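Chapter 6
Table Surfaces: Wood, Finish and Everyday Care

Learning goals

After working through this chapter you should be able to:
Name the main parts of a tabletop surface and say what each one does.
Tell grain, figure and color apart when you look at a board.
Explain how light from a window or lamp changes what you see on a finished surface.
Choose a cleaning method that suits the finish.
Write a short condition note for a table.

Key terms

bleached finish, end grain, figure, film finish, grain, oil finish, raking light, sheen, whitewash

6.1 Why start with the top

Most of the wear on a table happens on its top. Legs get kicked and rails get bumped, but the top takes plates, elbows, pens, hot mugs and spilled juice every day. When a table comes into a repair shop, the owner is usually worried about the top, even if the joints underneath are in worse shape.

In Chapter 5 you looked at frames and joints. You will need some of that again in Chapter 7, where we deal with warping. For now, leave the underside alone. The work in this chapter can be done with a soft cloth, a lamp, a notebook and a table you are allowed to study for half an hour. A school desk will do if it has a wood surface. A kitchen table at home is better, as it will have been used in more than one way.

The chapter follows a group of tables from the reading room of the Cotbridge library. The room was refurnished in June, and the tables were surveyed before any work was done on them. The survey is short and plain, and it is a fair model for the notes you will write at the end.

6.2 Grain, figure and color

People use the word "grain" for almost anything they can see in wood. In this book it has a narrower meaning. Grain is the direction in which the fibers of the wood run. On a board cut along the length of the tree, the grain shows as lines or streaks. They may be wide apart or very close together, dark or so faint that you have to bend down to find them.

Figure is the pattern those lines make. Straight lines are one kind of figure. Waves, curls, arches and spots are others. A single tabletop can have straight, fine grain over most of its area and a patch of broad, curving figure in one part. This does not mean the patch is a repair. It may only mean that the saw met the growth rings at a different angle there.

Color is separate from both. The same kind of wood can be nearly white or quite brown depending on its age, how much sun it has had and what has been put on it. Maple is pale when new and turns more yellow over the years. Cherry darkens. Walnut tends to get lighter. A stain or a whitewash changes the color but leaves the grain in place, and if the coat is thin the streaks will still show through it.

For this reason, you should be slow to name a wood from its color. A pale top might be maple, birch or ash, or a darker wood that has been bleached. Write down what you see first. "Pale, fine close grain, faint warm streaks" is a useful note even if the wood is never identified. "Maple" is a useful note only if it is right.

6.3 The finish

Bare wood is seldom left bare on a table. It soaks up water and grease and is hard to keep clean. The layer that protects it is called the finish, and there are two broad families.

An oil finish sinks into the wood. It leaves the surface feeling like wood, and you can often feel the grain with a fingertip. It needs to be renewed from time to time. Small scratches can be rubbed out and oiled again without treating the whole top.

A film finish sits on the wood as a thin, hard skin. Varnish and lacquer are film finishes. They keep water out well while the film is whole. Once the film is broken, water can get under it and spread, and the damage is harder to patch.

Sheen is the amount of shine a finish has. Shops describe it as matte, satin, semi-gloss or gloss. A matte finish scatters the light that falls on it. A gloss finish sends it back in one direction, like a mirror. Satin is in between, and on a pale table it often shows up as a soft bright area with no sharp edge.

6.4 Looking at a surface in light

Stand at one side of the table and look across it toward a window. You will see a bright area where the light is reflected. Inside this area the grain seems to fade. Now walk to the other side. The bright area moves with you, and the streaks that were hidden come back.

Beginners sometimes write down the bright area as a bleached patch or a worn place. To check, change your position or the position of the lamp. A stain or a bleached patch stays where it is. A reflection moves.

The opposite method is also useful. Hold a lamp low, close to the tabletop, so that the light skims along it. This is called raking light. Dents, scratches and raised fibers throw small shadows and become easy to find. Do this twice, once with the lamp in line with the grain and once with the lamp across it. Scratches that run with the grain are easy to miss the first time.

Clear the table completely before you begin. A book left in one corner hides what is under it, and that is often where a ring mark or an old ink spot turns up later.

6.5 The Cotbridge survey

The survey was dated August 9, 2020 and covered 17 tables. They had come from two makers. The older ones were supplied by Brellside and had an oil finish. The newer ones were Wiltamier tables with a satin film finish. Each table was given a sheet of its own, with a sketch of the top divided into 6 areas so that marks could be placed without measuring.

On the older tables the most common entry was "dry." The oil had not been renewed for some time, and the surface had gone dull near the front edge, where readers rest their arms. There were shallow scratches on nearly all of them. None went deep, and the sheets recommend cleaning, a light rub with a fine pad along the grain, and fresh oil.

The newer tables were in better order. Most entries concern rings left by cups and small breaks in the film near the ends. Table 74 (the library numbers all its furniture in one series, chairs included) had a break in the film beside one corner, with a gray shadow spreading under it. This was the only table sent away for refinishing.

Notice what the survey leaves out. It does not guess who made the marks or when. It records where each mark is, how large it is, and whether a fingernail catches in it. The person who does the repair can work from that.

6.6 Cleaning

Use the mildest method first. Dust with a dry, soft cloth. If that is not enough, use a cloth wrung out in clean, lukewarm water, and dry the surface straight away with a second cloth. Wipe with the grain.

If the table is still sticky, add a drop of dish soap to the water, wipe again, and go over it once more with plain water. Dry it. Most household tables never need anything stronger.

Avoid scouring powder, steel wool and the rough side of a kitchen sponge. On a film finish they leave a dull patch that cannot be wiped away. On a pale or whitewashed top they can also take off some of the color. Do not pour water onto the table, and do not leave a wet cloth lying on it.

Polish sprays are a matter of opinion. Some give a pleasant shine for a day or two. Some leave a layer that gets in the way when the table has to be refinished. If you do not know what is in a spray, try it on the underside.

6.7 Exercise: a condition note

Choose a table and clear it. Look at it from all sides in ordinary light, then in raking light. Write a note of no more than one page under these headings:

Color
Grain and figure
Finish and sheen
Marks, with their places
Suggested cleaning

Keep the note to what you can see and feel. If you are unsure of something, say so and move on. Compare your note with one written by a classmate about the same table. Where the two differ, go back to the table together.

Further reading: the reader that goes with this course, entry 771, on whitewashed and limed finishes.

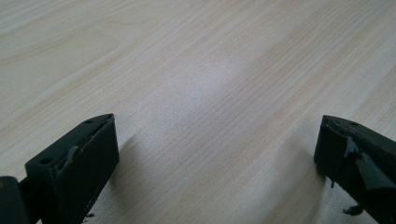 Wickramasinghe, in a margin note to the first printing, would have put the cleaning section ahead of the one on light, on the grounds that a greasy top shines in places where a clean one does not and will mislead a student with a lamp. The order has been kept in this edition, but if your table feels sticky, do the work in 6.6 first and then return to 6.4.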